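Marker won't come off a small dry-erase board

Posted in Home & Cleaning

Yesenia Cusi
I have a small dry-erase board with a yellow border that sits on the table for messages and spelling words. Whatever gets written on it for more than a few days leaves a shadow behind. The eraser takes off the top layer and then just pushes the rest around. I've tried a dry paper towel and a damp cloth. The surface is still shiny, so I don't think it's worn out. The markers are the Jummont ones that came in a big tub. What should I use on it?

3 replies

gameten_mom
Hand sanitizer. Works on ours.

PaulR_253
Rubbing alcohol on a soft cloth. Wipe, wait a few seconds, wipe again with a clean part of the cloth, then go over it with plain water and dry it. Don't use scouring powder or the rough side of a sponge. Those scratch the coating and after that every color will stain.

If you have a spot that alcohol won't lift, write over it with a fresh dry-erase marker and wipe it off right away. The solvent in the new ink loosens the old ink. I'd test a corner first. We had over 500 of these boards at the school supply warehouse where I worked, and the cheaper ones had a thin coating that went cloudy.

Also keep the alcohol off the colored edge. On some boards it takes the color with it.
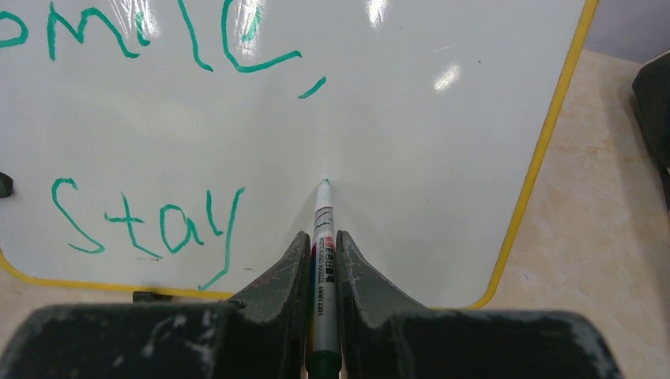

Does it matter which color marker I use?
Red and green tend to leave more of a shadow than black, and any color gets harder to remove the longer it stays on the board.

tidydesk
Alcohol is fine, as Paul said. I use the Grornulex spray – the 500 ml bottle – and it does the same job but costs more. Mostly it's a matter of wiping the board every night before the ink sets. Wash the eraser too. A dirty felt one puts as much ink back as it takes off.

Yesenia Cusi
Thanks. I have alcohol in the cabinet, so I'll start with that and try the marker trick if it leaves anything.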